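Ciltport Rooms - Sorting and Recycling FAQ

Where do I sort my room waste?
Anywhere flat. Many residents lay things out on the bed first, which is fine over a sheet or cover. Please empty all containers beforehand.

Do bottles need their labels removed?
No. Leave labels and neck bands on clear plastic bottles. Tops stay on too.

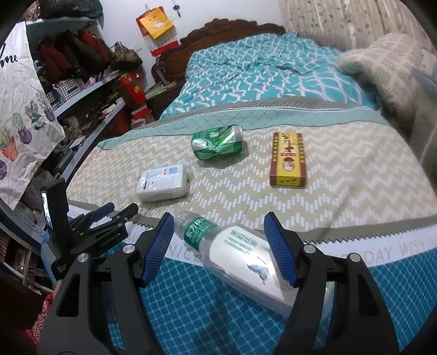

Laiba Talpur asks whether a crushed can is still accepted, as the machine at her last address refused them. It is. Dented cans go in the metal bin on the Trullo side, whatever their shape.

What about cardboard boxes?
Flatten them. The slot is 12 cm high and 900 mm wide - longer boxes must be folded once.

And plastic wrap from tissue packs?
Soft film has its own sack. Unfinished packs are not waste; keep them.

When is collection?
Wednesday, from 17:00. Bins are locked 2 hours before.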